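Home | News | Safety | Archive

Gripper Fault: Interim Notice
Nov 20, 2024 | By Verna Lyons

Canthorpe has suspended pick-up trials on the Faltero hand-held gripper after the jaws failed to close on command in 4 of 33 runs.

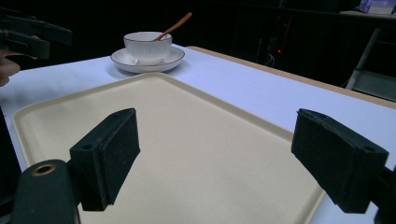
Interim Measures

Operators must keep fingers clear of the jaws until the linkage is replaced. Enquiries go to Harriet Crenshaw.

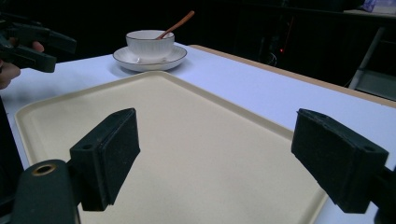
Tray, cup and saucer on the table, gripper jaws open.

© Canthorpe | Contact | Back to top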